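Home Docs Files Issues

# Drova - desktop teardown notes

Notes on stripping old office towers for parts. 58 entries, one per machine, plain text. Kept by Güven Çınar. Fix typos if you see them.

Cable routing is the thin bit - half the entries skip it. Please write down where each lead ends up befor pulling it. On the Dell board the blue SATA cable loops from under the power supply and plugs in near the lower middle, so log it that way.

Contact - Back to top 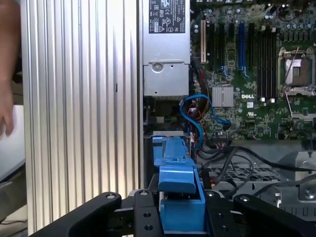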